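Can a robot arm handle eggs yet? Small bakery, lots of cracking
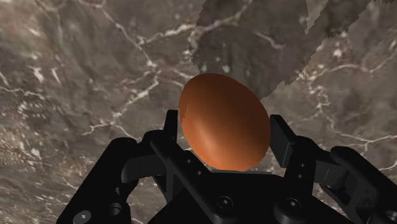 Asked 29th September in Kitchen & Shop Equipment

We go thru 900 eggs on a busy morning and one person does nothing else for the first part of the shift. My brother in law keeps sending me clips of arms picking up eggs, fruit, whatever. Looks great in the clips. What I need is - take egg from tray, crack it, no shell in the bowl, repeat. Got a quote from Grivier for a two finger setup and the rep got vague when I asked about cracking. Is anybody running one of these for real? Not interested in liquid egg in cartons, tried it, customers noticed.

3 answers

Morena Cattaneo
Picking up, yes. Cracking, not really, not with a general purpose arm. We had a Nundo arm on trial in May moving eggs from trays to a wash rack. Once the grip force was set right it broke 42 out of the first 545 and most of those were eggs that had thin shells to begin with. Speed was the problem. My slowest guy beat it easy. It also hated mixed sizes, we had to sort mediums from jumbos first so somebody was still standing there.
If you only want cracking get a plain old egg breaking machine. No fingers, no camera, used ones come up all the time. Ask what it does with shell bits and how long to clean it - ours takes 40 minutes and thats every day.

flourpot
Simulation is way ahead of the real thing imo. A lot of demo stuff is computer rendered, eggs all one size, nothing greasy. Ask Grivier for uncut video with your eggs in your trays.

dgk_ohio
just crack two at a time, one in each hand. takes a week to learn

Comment from original poster: thanks Morena, going to look at a used breaker. Do you remember if the Nundo pads came off for washing or did you have to wipe them in place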